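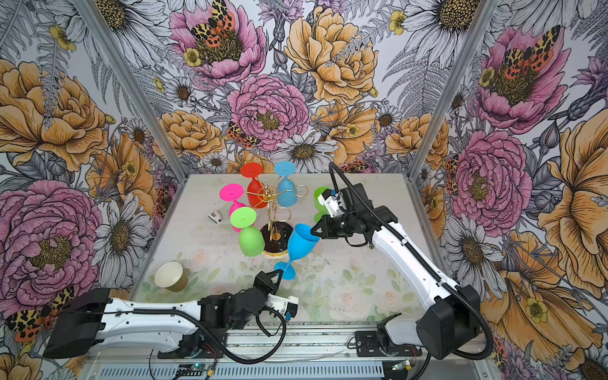

1/ In August I bought a stand for wine glasses, the kind where the glasses hang by the foot, upside down. Since then I had three different opinions about it. I will write them in order, maybe it helps somebody who is thinking to buy one.

2/ First the looks. It has a round black base with a gold rim and curling gold wires. My sister said it is too much. But next to the wallpaper with peonies and moths it looks almost modest, so I am happy with my choice.

3/ The shop was Gruvent. I paid 31 euros, delivery included. In their list there was also a bigger one from Tamura for 91, but for plastic glasses this would be a little silly.

4/ Yes, plastic. I have six, in bright colours. We eat on the balcony a lot, the floor is stone, and I was tired of sweeping. Wine tastes the same to me. If it does not taste the same to you, I respect this.

5/ Now the method, as I learned it after some mistakes. Take everything off the stand before you begin. It is tempting to hang a new glass between the old ones, but then you push the neighbour and it swings.

6/ Put the stand in the middle of the table and keep the waiting glasses together on one side. The other side stays free for your hand. I start with the red one, on the left.
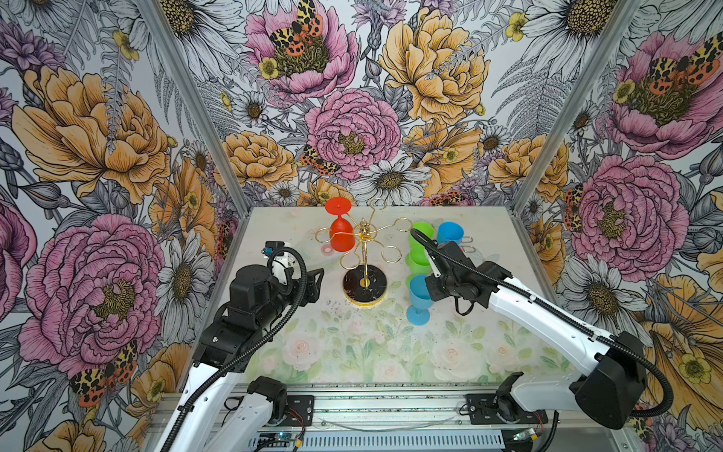 7/ Hold the glass by the bowl, turn it over, and let the stem go in between the wires. The foot must lie flat on top. If it is leaning, take it out and try again, do not press it. The wire is thin and it will remember.

8/ The second glass goes opposite to the first one. The third and fourth go to the free sides. I used to fill it round like a clock and the stand became heavy on one half. It never fell, but I did not like how it stood.

9/ Dry the glasses before hanging! A drop runs down inside the bowl and stays on the rim, and later you have a ring on the table. I put a folded tea towel under the stand for the first hour.

10/ Somebody asked how heavy it is. I put it on the kitchen scale without the glasses: 566 grams. My scale is old, so please do not quarrel with me over the last six.

11/ What I still do not like: dust in the curls of the wire. A cloth does not reach there. I use a soft paintbrush, dry, on Sundays - it takes perhaps two minutes. If you know a better tool, please write to me.

12/ Next time I will show the shelf where it should live. At the moment it lives on the table, and we eat next to it.

Flotunau - notes from a small kitchen | Contact | © Flotunau | Back to top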